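Search this book
Enter keyword Go

Chapter 7: Paying for the Arms

By Jacinto Villalobos
May

I bought my first pair of robot arms the way I bought my first car. I looked at the price on the sticker, looked at what was in the account, and said yes before lunch. The arms were fine. The budget was a mess by the end of the term, and most of this chapter comes out of that mess (I still have the spreadsheet, and it still makes me wince).

So let's start with the thing I skipped. Before you ask anyone for a quote, write down the job in plain words. Mine now read something like "pick up a small glass tube, dip it in a beaker, put it back in a rack." One line per job, no model numbers. If you can't write the line, you're not ready to shop, and a friendly sales rep will happily write it for you!

Then go and look at your bench with a tape measure. When we set up the wet bench at Wuleck I had allowed for the arms and the computer, and that was it. I'd forgotten that everything the arms reach for takes up room too, and that a gripper comes at a glass from a different angle than my hand does. 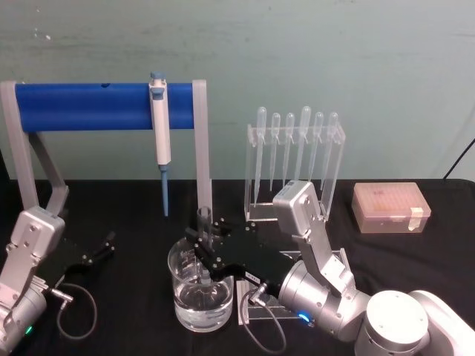 The small stuff is where my money went. Pipette stands, tip boxes, racks, spare cables, a cloth to cut the glare, glassware you're willing to lose. I put down $200 for the lot in my first plan, and the first order alone came to $249 before freight. These days I keep a separate line called "bench" and I don't let anybody borrow from it, me included.

Two arms or one? I get asked this more than anything else. A second arm means a second gripper, a second set of cables and a fair bit more of your time spent lining things up, so go back to your job lines and mark the ones that truly need two hands. At Barrientos we marked two out of seven and bought a single arm. At Wuleck nearly every line got a mark, and I've never been sorry about the pair.

Quotes are their own sport. Rilell and Flakus both priced the same list for us, and the totals looked miles apart until I noticed that one had training and the service visit folded in and the other had them on page four. Ask for every quote in the same layout, even if you have to send a blank form yourself. We'll build that form in section 7.2, and you'll want a pencil and your own job lines beside you.

Last updated: May, 4:20 pm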